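Checkliste Wohnungsübergabe und Sicherheitsdurchgang — mit Anmerkungen
Objekt: Haus Tornon, Wohnung 39
Stand: 13. November 2022
Durchgang und Kommentare: Otakar Ševčík

Liebe Mieterinnen und Mieter, ich habe meine Anmerkungen wieder etwas ausführlicher gehalten, als das Formular es eigentlich vorsieht, denn mit einem bloßen Kreuzchen kann man hinterher ja doch wenig anfangen. Wer Fragen hat, ruft bitte gern an, Durchwahl 871.

1. Eingangstür und Schließung — in Ordnung
Schließt sauber, der Zylinder läuft leicht. Im Juli hatte er noch gehakt, die Firma Charvát hat ihn inzwischen getauscht.

2. Rauchmelder — Nacharbeit
Im Flur und im Schlafzimmer hat der Probealarm ausgelöst, wunderbar laut sogar! Im Kinderzimmer kam nur ein müdes Piepsen, dort bitte die Batterie wechseln und mir kurz Bescheid geben.

3. Wandflächen und Fliesen — in Ordnung
Fugen abgeklopft, keine hohlen Stellen gefunden. Schwere Bilder bitte nur an Dübeln aufhängen, die für Fliesen geeignet sind — ein Nagel in der Fuge hält vielleicht einen Kalender, mehr aber auch nicht. 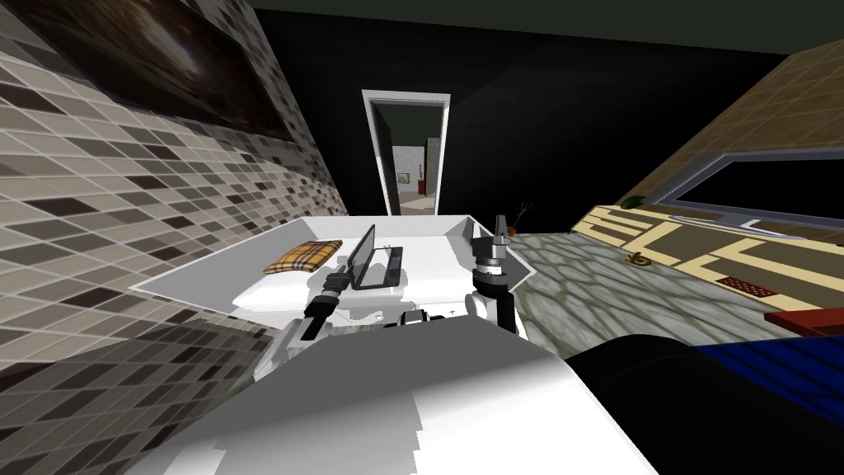

Zu Punkt 3 und 4: Mosaikwand mit gerahmtem Bild, hinten der Durchgang mit weißem Rahmen

4. Durchgänge und Fluchtweg — in Ordnung
Türen lassen sich ganz öffnen, keine Schwelle steht hoch. Kinderwagen und Schuhregale gehören bitte trotzdem nicht in den Flur, auch wenn ich gut verstehe, wie eng es morgens zugehen kann.

5. Elektrik — in Ordnung, mit Hinweis
FI-Schalter getestet, er löst aus. Hinter dem Sofa steckten zwei Mehrfachleisten ineinander; eine davon haben wir gleich gemeinsam abgezogen.

6. Küche und Haushalt — Hinweis
Der Herd ist angeschlossen und steht gerade. Messer bitte so verwahren, dass kleine Kinder nicht herankommen, und Tücher nicht neben den Kochfeldern ablegen.

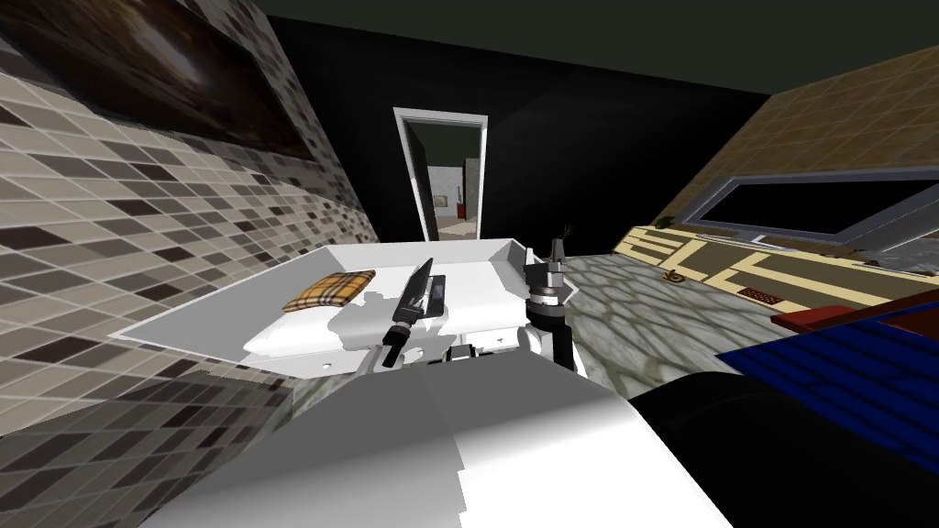 Und weil wir gerade beim Haushalt sind: Auch Putzmittel und Spülmaschinentabs sollten nach oben, am besten in einen Schrank mit Kindersicherung. Die Riegel von Zelo haben sich bei uns im Haus bewährt und sind schnell montiert.

7. Heizung und Lüftung — Nacharbeit
Ein Thermostat sitzt fest, Ersatz ist bestellt. Bis dahin bitte nicht mit der Zange nachhelfen!

Nachkontrolle der Punkte 2 und 7 innerhalb von 30 Tagen.

Weitere Beiträge
Winterdienst am Haus Tornon
Kellerabteile: Was darf hinein?
Neue Waschmaschinen von Nukura
Rauchmelder richtig prüfen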